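Skondoline transit deal – is there anything left to save?
World Affairs board > Diplomacy and treaties

hornbill_77
Oct 10, 2023
So Kellano has given notice it will stop letting monitors into the river ports from December. The other two signatories say they are staying in. My question is whether a transit agreement means much once the country with the most coastline stops honouring the inspection part.

gravelroad
Not much. The whole trade was inspections in return for lower tariffs. Take out the first half and Hornance has no reason to keep giving the second.

mapleleafed
I wouldn't go that far. Read the notice again. It suspends annex B, it doesn't withdraw from the treaty. Withdrawal needs 24 months and a vote in their parliament, and they haven't asked for either.

gravelroad
Suspending an annex is how you leave without the paperwork.

tidewatcher
Does anyone know how many monitors we're talking about? The radio report this morning said 500, which sounds high.

mapleleafed
147 in the ports. The 500 includes office staff and drivers, going by the last annual report.

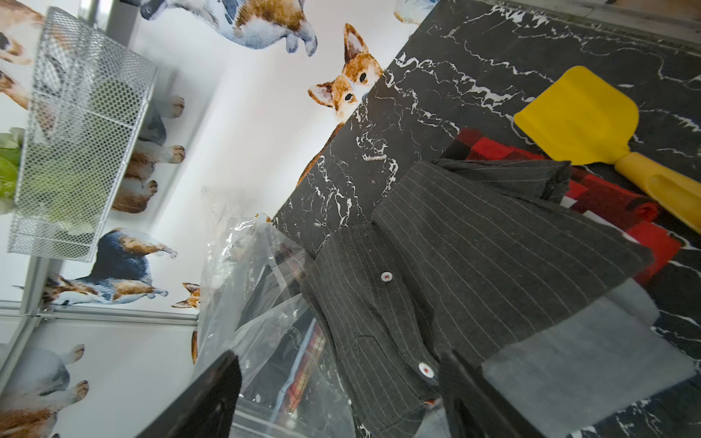
Most of those 147 are at two ports anyway, so if the mediators can get those two kept open through the winter there is still something to build on. I think that's what the Bakker talks will be about, whatever the communique says.

oldsignals
The Bakker round has been "about to resume" since I joined this board. Both sides send deputies, they agree on the date of the next meeting and go home.

hornbill_77
They did get the fuel clause out of it last time. That was real.

oldsignals
Fair, I'd forgotten the fuel clause. Still one paragraph for two years of flights.

tidewatcher
What does Hornance do if the ports close to monitors? Snap the tariffs back on?

gravelroad
They can under article 9. Over 800 product lines would go back to the old rate. I'd expect them to do half of it and leave the grain alone, as their own millers need it.

mapleleafed
Article 9 needs a finding by the joint panel first, and the panel hasn't had a chair since the last one resigned. So nothing quick.

gravelroad
The panel can sit with an acting chair. It's in the rules of procedure, near the back.

mapleleafed
Only if all three agree on who it is. Kellano won't.

hornbill_77
Then we're stuck with a treaty that is in force and not being applied – probably for a good while. I'll put up the link to the full notice when the English version is out. The translation going around has the dates wrong in two places.

tidewatcher
Thanks. Is it annex B only, or the labour schedule as well?

hornbill_77
Just B, as far as I can tell.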